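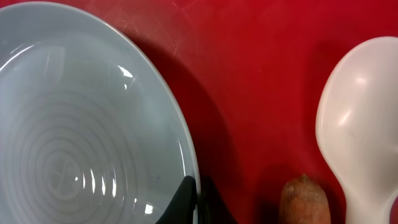 Book clubs that run author interviews should publish the transcript, and should publish it in full. Most put out an audio file and a two-line summary, which leaves the listener to find the one useful answer in an hour of talk. Discussion of a novel tends to move the way the ridges sit inside a pale grey-blue bowl, ring outside ring from one centre, and a summary keeps only the centre. The digressions go missing, and in an interview about craft they carry most of the technical content.

The Trorotance reading group recorded its February session with Upendo Mollel on her novel Seritgate. The audio had 723 plays. The transcript, posted later with chapter references, had 3,245 reads. I do not claim the two figures measure the same behaviour. They do suggest a readership that prefers text and is not being served. 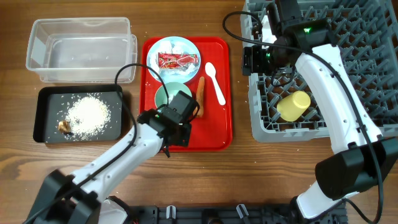 Imani Obura wrote to me that a full transcript punishes authors who think aloud, and that several would decline an invitation if every false start were going to be printed. She would accept an edited version approved by the guest.

Approval is reasonable for errors of fact. Extended to tone, it produces publicity copy. A workable rule is to let the guest correct names, dates and titles within 30 days, and to mark each correction with a note.

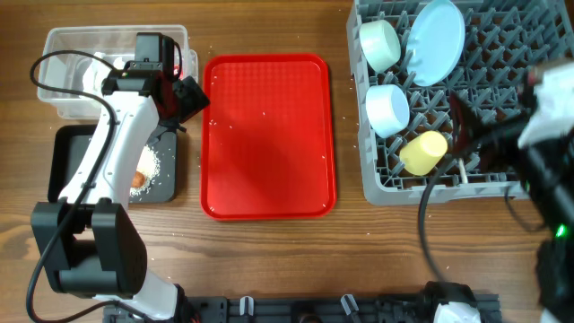
Cost is the other objection. Software gives a passable first draft, and cleaning it up takes me 2 evenings per interview. The harder labour is indexing by chapter, which few clubs attempt and which readers of long novels need most. A club unable to do both should drop the monthly schedule before it drops the index.

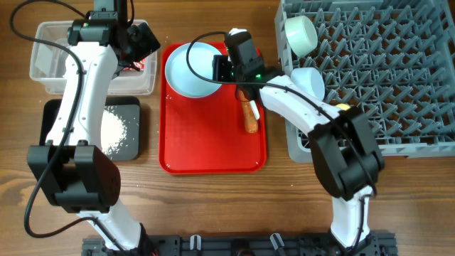 Tabletop, with red tray and dish rack.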